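Product Review: Drostwood Work Table, Pale Finish
Reviewed by Heather Lockyer for the Plillden Furnishings Register

The Drostwood table was assessed for general use in shared kitchens and staff rooms. It is supplied flat, with 5 bolts per leg and a printed assembly guide. Two members of staff completed assembly in 70 minutes. The guide is clear, although the order given for the cross rail should be revised.

The table stood level on a tiled floor without adjustment and did not rock under a full load of crockery. The legs may be removed for storage. Replacement feet are sold only in sets, and delivery of a second set was slow.

The top is light in color, with a fine, wavy grain and a soft gloss under overhead lighting. Small marks show more readily on this finish than on the darker one. Purchasers should expect to see gray smudges and minor scratches on a table in regular service.

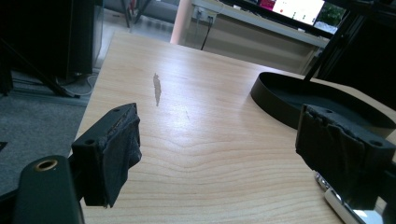 The supplier advises a damp cloth and mild soap, and warns against abrasive pads. Trays with a raised rim are recommended for serving drinks. Manaia Stubbs, who reviewed the darker finish in June, reached similar findings on stability.

Rating: recommended, with reservations concerning the supply of spare parts.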